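Ticket 451
Subject: Red and white terry top, pink where it should be white
Opened by: Suha Tarawneh
Assigned to: Walid Aoun
Queue: Laundry and garment care, Jikside costume store
Priority: Normal (raised to High by requester, lowered by assignee, raised again by requester)
Status: Closed, with grumbling

Suha Tarawneh, 9:10 am
One of the terry tops from the Matheson show has come back from the wash with its white parts blushing. Not all of it. The wide white section is a sort of strawberry milk color along the seam, and the white band with the two red stripes looks as if the stripes have been leaning on it. The red itself is as loud as ever, so I don't think it has lost anything it will miss.

It also feels like a doormat. I have worn softer doormats.

Needed back on the rail before the March run. Please don't tell me it adds character.

Walid Aoun, 9:42 am
It adds character.

Right, questions. Which machine, which program, what temperature, which detergent, and did it go through the dryer? The last one matters most. Dye that has only wandered can usually be talked into leaving. Dye that has been tumbled on high has signed a lease.

Suha Tarawneh, 10:05 am
The Stemus by the door. Program: whatever it was left on. I went and looked and the dial is at "cottons 60," so make of that what you will. Detergent was the Mokeo powder. Someone was generous with it, judging by the level in the tub. No dryer, it was hung on the rack overnight. Fabric softener yes, a full cap.

Walid Aoun, 10:20 am
That explains the doormat and the strawberry milk in one go. Terry has loops, the loops hold on to powder, and the softener then puts a coat of wax over the whole arrangement. A full cap is for people who don't own towels.

Good news about the dryer. Please do the following and write down what you see:

1. Don't let it dry any further. If it's dry already, wet it again in cold water.
2. Check the care label, if it has one anyone can read.
3. Press a damp white cloth on the red for a minute, somewhere inside. Tell me if color comes off.

Suha Tarawneh, 11:15 am
Care label has been washed to a blank ribbon. It now recommends nothing. The white cloth came away pink, but only just. Top is in a bucket of cold water in the sink and the water has gone a little cloudy. Is that dye?

Walid Aoun, 11:31 am
Cloudy is powder. Pink would be dye. Change the water until it stays clear, then we start on the color.

Suha Tarawneh, 1:50 pm
Changed it. And changed it. And changed it again. I have missed lunch but the water is clear. I would not have believed one top could hold that much soap - it must have been carrying it for years.

Walid Aoun, 2:04 pm
Now the color. Use the oxygen whitener from the shelf, the plain kind, and NOT the chlorine bottle next to it. Chlorine would give you white loops and also white red loops, with a few holes for ventilation.

Try a drop of the mix on an inside seam first and wait ten minutes. If the red stays put, dissolve the dose on the tub in warm water and soak the whole garment for 55 minutes. Keep it under the surface with a plate and move it about now and then so the red isn't folded against the white. Rinse cold.

Suha Tarawneh, 3:47 pm
Seam test fine. Soaked, plate deployed. The wide white section is white again, or as white as it was when I started here, which was never going to sell detergent. The band is better. There is still a faint pink haze under the lower stripe if you hold it at the window and want to be upset.

Second soak?

Walid Aoun, 3:55 pm
One more, same time, then stop. After two you are only bothering it. Then:

- Machine wash alone, cold, gentle, half the usual powder, no softener.
- Extra rinse.
- Shake it hard before hanging. This stands the loops up again.
- Hang it with the white side away from the red, and don't leave it lying in a heap in the basket while you answer tickets.

Suha Tarawneh, 10:30 am, next morning
Second soak done, washed, shaken (I pulled something in my shoulder, please log that as well), hung overnight. The haze has gone from the band unless I'm looking for it, and I have stopped looking. Texture is back to towel. The stripes are still stripes with edges.

One complaint. There is a slight point at the top edge from where it hung on the rack.

Walid Aoun, 10:41 am
Damp fingers, pull it flat, leave it. Don't iron terry. You will get a flat patch and I will get another ticket.

Shoulder logged under "other."

Suha Tarawneh, 11:20 am
Point gone. Closing. I have also turned the dial on the Stemus to cold and taped a note over it. The note is polite. The tape is not going to come off.

Resolution: Dye transfer and detergent buildup. Cold rinses until clear, 2 soaks in oxygen whitener, cold wash alone, no softener.
Follow-up: Wash red and white terry separately from everything, 100 percent of the time, including when you are in a hurry. 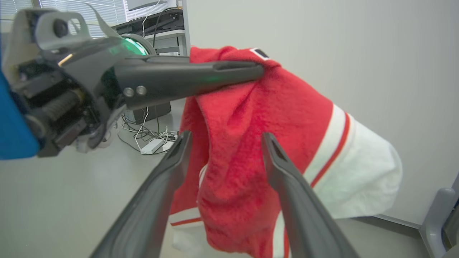 Can I use vinegar in the rinse in place of softener on terry?
A small splash of plain white vinegar is fine now and then and helps shift leftover powder. Keep it well away from any bleach, and don't expect it to set a dye that is already running.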